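Packing the black backpack: foam block in or out?
Bags and Carry forum > Packing and Organizing
259 views, 7 replies

skeslow_gerrit
Original poster

Hello all. I want to ask for your advice about packing. My English is not perfect, so please be patient with me.

I have a plain black backpack for daily use, and inside I carry small things: chargers, two pens, a tube of hand cream, keys. Everything goes to the bottom and I must search with my whole arm. My colleague Hamisi Muli told me to try a foam block with compartments, the kind that people use for tools. I have put the yellow one together with the bag now, to compare.
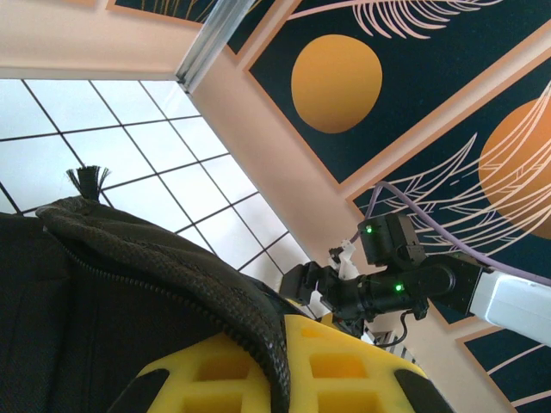 I like that each small thing would get its own place. But I am afraid the foam will take all the room, and then the book does not fit. For me the book is not optional. I read on the train every morning, 43 minutes in each direction.

So my question: would you put foam in a soft bag, or is it a bad idea?

Gerrit

wycliffe_m
Member, 1,257 posts

Bad idea, in my opinion. Foam is good for a hard case, where the walls are straight. In a soft bag it bends, the small things jump out of the holes, and you search with your whole arm again. I tried it with a Petetti backpack and I gave up after one week.

Buy two small zipper pouches. One for cables, one for the rest.

arnout_j
Member

I do not agree with Wycliffe. I have used foam in a soft bag since June and I am content with it. You must cut it a little smaller than the bottom of the bag, so it lies flat. If you push it in with force, of course it bends.

It is true that you lose height. In my Hurketti bag it was four fingers. You should measure before you cut, because you can not put foam back.

wycliffe_m

Four fingers is a lot, Arnout! That is the whole lunch box.

aurelio_esq
Moderator

Please let us stay with the question. Gerrit, how do you fill the bag? Standing up or lying down? I ask because I think many people do it in the wrong position. If the bag hangs from your hand, everything falls to the bottom before you have put in the book.

skeslow_gerrit

Thank you for the quick answers. Aurelio, before I always did it standing. Since Monday I try it with the bag lying flat on its side, and the book is the next thing to go in. It is a paperback of Huckleberry Finn, I think the third time I read it.

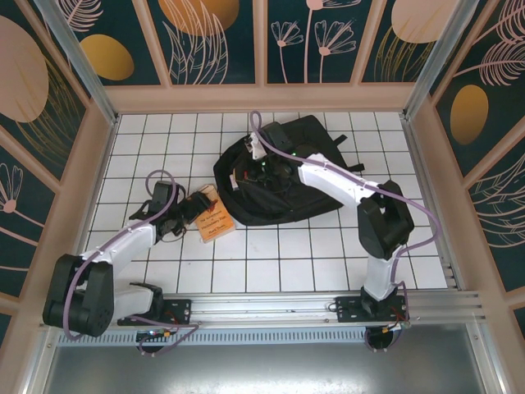
With the bag lying down I can slide a book along the back side, and the corners do not get folded so easily. I worry about the cover since the winter, when I carried it together with a water bottle.

But I still do not know what to do with the small things.

arnout_j

Then do both. Book along the back, foam at the bottom, but only half of the block. You can cut it between two compartments with a bread knife. Use a long knife and go slowly — a short one makes crumbs.

wycliffe_m

Half a block I can accept. But I would still take the pouches, and when you change to another bag you only move two things. With foam you must take every pen out of its hole. My sister has a small tote from Khaemba for the weekend and she changes bags in one minute.

Also, put the paperback in a cloth sleeve. You can make it from an old pillowcase.

skeslow_gerrit

I will try the pouches first, because I can not repair a wrong cut. If it does not work after two weeks, I take the bread knife. Does somebody know what size of pouch is good for one laptop charger and two short cables? The ones in the shop near me are all made for pencils.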